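Setting up and looking after the Tumton two-armed robot
Student project report, April 6, 2019

What we wanted to do

Our project was to take over the Tumton robot from last year's group and get it into a state where anyone on the course could start it, run it and put it away again without asking for help. Tumton is a two-armed machine with a gripper on each arm, and it has a twin in simulation that shares the same settings file. That shared file is the best thing about the project and also where most of the trouble came from.

We had never worked on anything this big before, and we loved nearly every minute of it.

What we were given

The robot came with a folder of notes, a spare set of finger pads and a control program called Hidon. Hidon sends positions to the joints and writes down what comes back. The simulation runs in Funditz, where you can load a building, drop the robot in and try things that would be silly to try on real hardware. The grippers were serviced in January by Türkmen, the workshop the department uses, and their sheet gave us new zero positions for the fingers.

The notes were good on wiring and very thin on everything else. The daily checks were on a sticky label inside the cabinet door, half of it rubbed away, so writing those out again was our first job.

The daily check

1. Look along both arm cables for rubbing, mostly at the elbow, where they bend the most.
2. Wipe the finger pads with a dry cloth.
3. Power up with the stop button pressed in, then release it.
4. Open and close each gripper fully and compare the readings with the sheet.
5. Send both arms to the rest position and wait for Hidon to show green.

An open gripper should read 1168 on the left and the same on the right. If either is more than 40 out, you redo the zero before moving anything else. We found this out in our second week, when the right one read 570 and we spent a whole afternoon blaming the cable. It was an old zero value left over from before the service!

Matching the simulation to the machine

Once the real robot was behaving, we copied its values across to Funditz. The arms matched straight away, which was a great feeling. The head camera did not. Its mounting angles are stored in the same file as the joint zeros, and one of them had been typed in the wrong column.

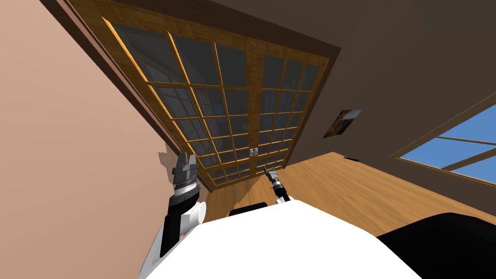 Camera roll is the angle we should have checked first, and it now has its own line in the start-up list. In the simulated house we use for testing, the easiest way to judge it is to look at something that ought to be upright. The glass doors are perfect for this — all those thin bars between the panes slope the same way when the roll is wrong, and so do the edges of the floor and the window. We also learnt to look at both grippers before trusting a view, as the near one can fill a lot of the space on the left while the other is a small upright shape over by the doors. After correcting the value we saved the file as version 1619 and made the older ones read-only.

What still needs doing

The rest position is a bit too close to the body on the right side and should be moved out. The spare finger pads are a different thickness from the ones fitted, so whoever changes them will need to set the zeros again. We would also like Hidon to refuse a settings file with an empty column, and we have started on a small script for that. It reads the file and prints the missing names, but it can't yet check the camera lines.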